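Packing a parcel so it gets there in one piece

I send a lot of parcels. Jars of plum chutney to my aunt in August, old radio parts to people who still mend them, a teapot once (it survived!). Before that I had a job on the packing benches at Udex in Dorham, and I still love a well-packed box. A few things I picked up there work just as well on the kitchen table.

Choose the box last. Wrap the item first, stand it on the table and then go looking for something with 7 cm to spare on every side. Most of us grab a box we like the look of and squash everything in afterwards – guilty!

Heavy things go at the bottom and in the middle. If you are sending two jars, wrap each one separately and put a folded piece of card between them. Glass touching glass is asking for trouble, even with plenty of bubble wrap on the outside.

Then do the shake test. Close the flaps, hold them down and give the box a good shake. If anything knocks or slides, open it up and add more crumpled paper. Newspaper is fine, but crumple it tightly or it goes flat halfway to Leeds.
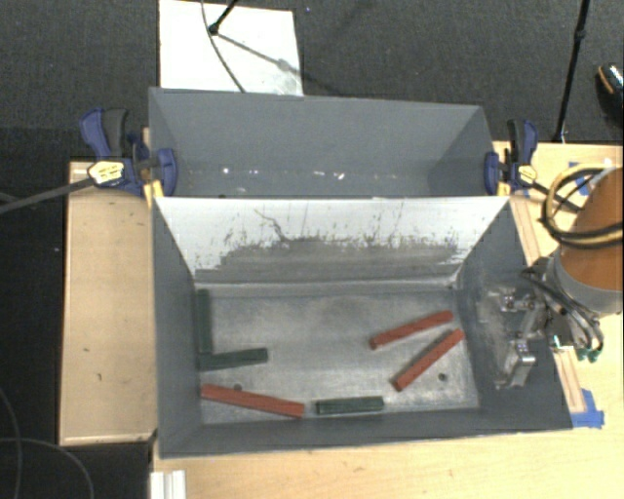 How much tape does an ordinary box need?

Three strips on the bottom and three on the top will do: one along the join and one across each open edge, so it looks like a capital H. Use tape that is 50 mm wide and run it a few centimetres down the sides.

Cuiping Jiang, who had the bench next to mine, taught me to fold over the end of the roll every time I put it down. Such a small thing, and it saves so much picking with a fingernail!

Labels: stick yours on the largest side, flat, well away from the joins. If you are reusing a box, peel off or black out every old label and barcode, because sorting machines will happily read the wrong one. I also slip a note with both addresses inside before I close up.

Liquids want a sealed bag of their own, then another bag round that. And weigh the parcel after taping. I once paid for 2 kg and was just over, all for the sake of a thicker box.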